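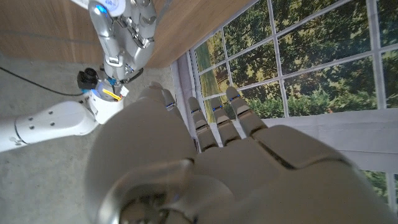
Roboterhand vor einem hohen Sprossenfenster

Was bleibt vom Pausenbrot? Projektbericht von Thoa Triệu und Levente Sipos

Eigentlich wollten wir über Verpackungen schreiben, aber schon nach den ersten Gesprächen in der Mensa sind wir beim Brot hängen geblieben. Unsere Betreuerin Ghazala Talpur hat uns zum Glück machen lassen und uns gleich den Kontakt zur Bäckerei Mirkari vermittelt, bei der wir im Mai zweimal vor Sonnenaufgang in der Backstube stehen durften (danke noch einmal für den Kaffee!).

Befragt haben wir 60 Mitschülerinnen und Mitschüler aus drei Jahrgängen. Die meisten bringen ihr Brot von zu Hause mit, und etwa 20 gaben zu, dass sie es oft nicht aufessen. Als Gründe kamen fast immer die kurze Pause und der falsche Belag – Leberwurst hat es wirklich schwer.
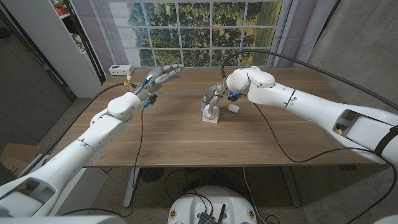 Beim Auswerten haben wir gemerkt, dass unsere Frage nach dem »Wegwerfen« zu streng klang. Manche nehmen das Brot wieder mit heim, wo es getoastet wird oder in die Suppe wandert. Uzma Cheema hat uns deshalb geholfen, den Fragebogen umzuschreiben, und in der zweiten Runde waren die Antworten viel ausführlicher. Von ihrer Großmutter stammt auch das Rezept für die Brotsuppe im Anhang, die wir beide nachgekocht haben, Levente leider mit viel zu viel Kümmel.

Abgabe: 29. Oktober 2022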